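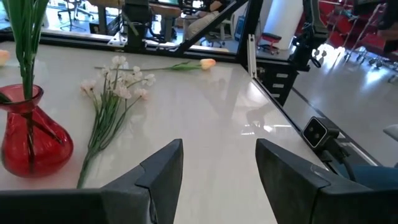

Notes for slide 1: Teaching a flower task by hand

Good morning, and thank you for coming so early. My talk is 25 minutes and I will leave time for questions at the end. Please stop me if I speak too fast.

I work on the Skidow project in Stanenberg. We teach two-arm robots by remote control. A person moves a pair of small leader arms, the robot follows, and we record everything. Today I want to speak only about one task, putting artificial flowers into a vase. I chose it because it looks easy and it gave us the most trouble of all our tasks.

(Wait until people at the back have found a seat.)

Slide 2: Why flowers

Before this task, we had done mostly boxes and cups. A box has six flat sides and you can hold it almost anywhere. A stem is thin, it bends, and the leaves take hold of everything near them. When you lift one stem, sometimes you lift two.

The opening of the vase is also narrow. The operator must bring the end of the stem to a small hole while the heavy part, the flower, is far away on the other side of the fingers. If you hold the stem too high, the end swings. If you hold it too low, the finger hits the rim before the stem is inside. We ask new operators to practice this for 30 minutes without recording, and I think it is still too short.

Slide 3: What the operator sees

Our operators sit close to the table, but they are asked to look at the camera pictures and use their own eyes only for safety. This was a long discussion in our group. The reason is simple. The policy will have only the cameras, so if the operator uses information which the cameras do not have, the robot is asked to learn something impossible.

The wrist view is good for the last few centimeters. You see both fingers and the gap between them. The view from above is good for planning, for example to decide which stem to take next and which arm should take it. In that view, a stem on the white surface is easy to find, but the height of the gripper is difficult to judge.
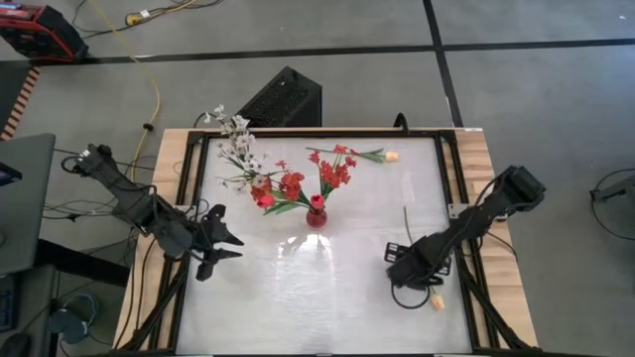

So the operator changes attention between the views many times in one demonstration. We tell people to move the arm slowly at the moment of changing. It costs some time, but the recordings become more even, and we had fewer stems pushed off the table.

There is one more point about the white surface. It is glossy and it shows the ceiling lights as bright patches. We considered covering it with a mat. In the end we kept it, as our partner Trotel has shiny counters in the place where they want to use the robot. If somebody here has compared matte and glossy surfaces, please come to talk with me after.

Slide 4: Our rules for a demonstration

Please do not read the whole slide. I will say the main ones.

The flowers start in different positions each time. The operator does not make them nice or parallel before starting.

One stem at a time. If two stems come up together, put both down and try again. Keep this recording, do not delete it.

The free arm must have a job or stay still. Small nervous movements of the free arm are learned by the policy very well, I am sorry to say.

Open the fingers fully when releasing. A half-open finger pulls the leaf back out of the vase.

Stop when the last stem stands by itself. Do not improve the bouquet after this.

The last rule was the hardest for people. Everybody wants to make the bouquet more beautiful, and everybody has a different idea of beautiful.

Slide 5: Two vases

After the first set we added a second vase. Now the operator has to choose, and also has to pass near a bouquet that is already standing. The leaves from the two vases cross each other, and the gripper must come from the side.
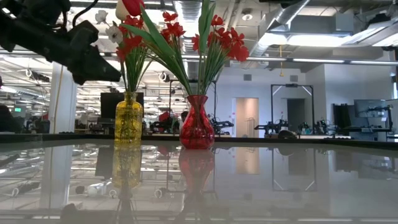
Red and yellow vases side by side, with the gripper close to the stems.

(Give people a moment for this one. Point to the place where the leaves cross.)

Slide 6: Numbers

We recorded 900 demonstrations in total, and 260 of them are with two vases. I do not show success rates today, the evaluation is planned for October and I do not want to guess.

The control software is called Muñoz, and I was asked to mention that the recording part can be used separately from the rest.

Slide 7: Questions

(If there is no question, ask the audience how they train new operators. If time is short, skip the software and go back to slide 4.)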